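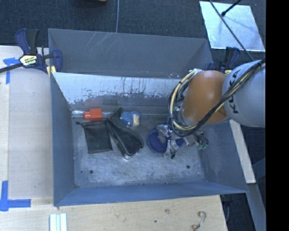 October 10, 2026
Picking cell, metal bin, mixed objects

Goal for this session is 30 more bin episodes for the Etura set. Mei-kuen prepared the object list yesterday and I run the arm. We keep the same prompt text as before, so the new episodes can be joined with the old ones.

The soft items are still the hard part. The black pouch lies very flat on the floor of the bin, and the fingers must come almost to the metal to take it. I lowered the approach speed for the last part of the motion. Please do not change it back without writing it here.

The shiny walls also give trouble. The red piece makes a reflection on the wall, and the Getow detector sometimes puts a second box there. I do not remove these episodes. Mei-kuen agrees that the model should see them, but the labels must be corrected by hand.

Failed grasps: we save them, with the tag "miss". In April we deleted them and later we regretted it.

Total in the set is now 2000 episodes. The plan says 3000.

To do:
- check the clamps on the bin before each start
- 6 episodes have no depth file, ask Yi-chun Yen if they can be recovered
- new random seed for the object placement, the old one repeats

Continue with the pouch and the mesh-like case next time.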